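Krajewska Linen Book Wrap
December, by Lena Nowicki

The Krajewska is a soft cover for hardback books, sewn in our Parkgate workroom. It protects the boards and the corners when a book travels in a bag, and it keeps the dust away when the book stays at home. We make it in two sizes and four colours: oat, moss, navy and brick. 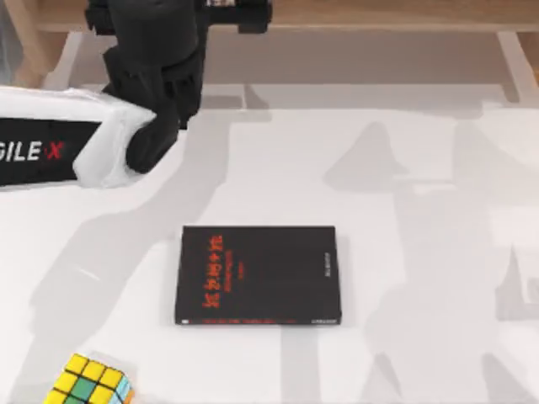
Dark covers are the reason many customers write to us. Matte black paper shows every fingerprint, and the marks do not come off with a cloth. A plain black cover with a column of red characters down one side is handsome on a white table, but a few weeks of handling will make it shiny at the edges. The wrap takes this wear instead. The lining is brushed cotton, without dye, so it leaves no colour on the book.

The small size fits books up to 468 pages. For thicker volumes please choose the large one. Both have a fold on the back flap, so you can adjust the width yourself.

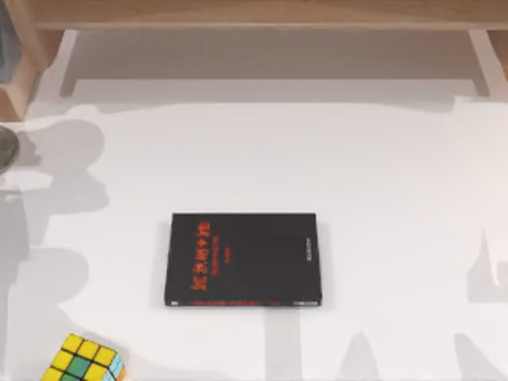 Black hardcover with red lettering.

Washing is simple: cold water, mild soap, dry flat. Please do not use the tumble dryer, the linen will shrink and the flap will become too tight. A light iron on the inside is fine.

The thread comes from Aletti and it is the same one we use on our satchels. Illia Shevchuk cuts all the pieces by hand, and for this reason the grain of the linen can be a little different from one wrap to the next.
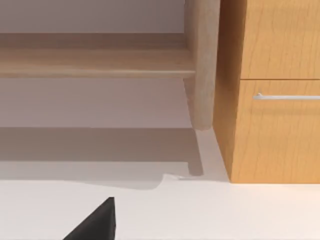

If you order more than one colour, they are packed together in a single paper sleeve. Orders to Zindurstead can be collected from our counter there after 2 in the afternoon. For a special size, send us the height, width and thickness of the book in millimetres and quote item 1066.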